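Storing component reels on a wall - hang them or box them?
Posted in Workshop & Storage

Florura
625 views

Hi all, I've been slowly turning the small back bedroom into an electronics corner and I've hit the point where the reels are taking over. I build little batches of a night light board (the Prirkus, if anyone remembers my thread from March) and every run seems to leave me with more part-used reels of taped parts. They were living in a stack on the shelf, and whichever one I wanted was at the bottom, every single time!

So I've started hanging them against the teal wall, and the ones that came in plastic bags I've kept with their bags. It looks tidy enough from the door but I have a few worries. Can I hang a big plastic reel up for months without it going out of shape? Should the bags be sealed up or just folded over? And how do you all label things so you don't have to take everything down to find one value? My last count of one resistor was 3,230 and I'm pretty sure that's wrong, so any counting tips are welcome too.

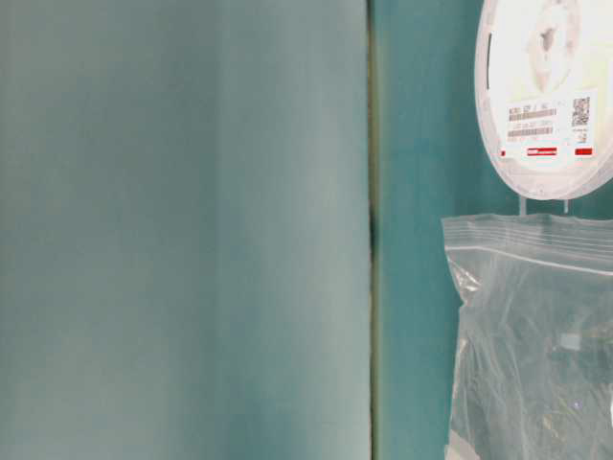
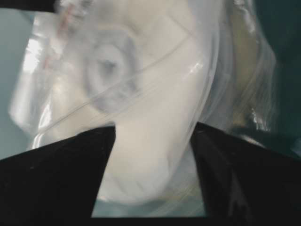
Teal and white in the parts corner: the first shows the big white reel with its label, the second is some clear plastic very close up.

I should say the room gets a bit damp in winter and I don't have space for a proper cabinet.

Plustell
Member, 1,334 posts

I've had mine hanging for years and the big ones are fine. What does bend them is weight on one side, so put the peg through the center hole and don't clip them by the rim. If you have really full ones, use a length of dowel with a reel at each end of the bracket and one in the middle, and don't go over 9 on a single dowel (ask me how I know - it came down at two in the morning and I thought we had burglars).

For labels, leave the maker's one alone, you'll want that part number someday. I put a strip of masking tape on the rim and write the value in fat marker, always in the same spot, so when they're side by side you can read along the row. I also write the date I opened it, but I forget half the time.

Bags depend on the part. Plain resistors and ceramic caps, I just fold the bag over and use a clothespin. Anything with a moisture warning printed on the bag goes back in with a fresh drying packet and gets sealed properly, and in a damp room I'd take those off the wall altogether and give them a lidded box with a humidity card. The reel will be okay, it's the chips you're protecting.

Dương

just box them. walls get dusty

Plustell
Member, 1,334 posts

Forgot the counting part! Taped parts are nearly always evenly spaced and a lot of small ones sit 4 mm apart, so measure the length of tape and divide. Check the spacing on yours first with a ruler over ten pockets. For a full-ish reel I weigh it, then weigh an empty one of the same size and a short piece of tape with a known number in it, and work it out from there. Kitchen scales aren't good enough for the tiny stuff, but a cheap pocket scale does okay.

Florura

Thank you, the dowel idea is going up this weekend! I'll move the moisture ones into a box like you say. Dương, I do take the point about dust - might hang an old curtain over the lot. Will weigh that resistor reel tonight and see how far off I was.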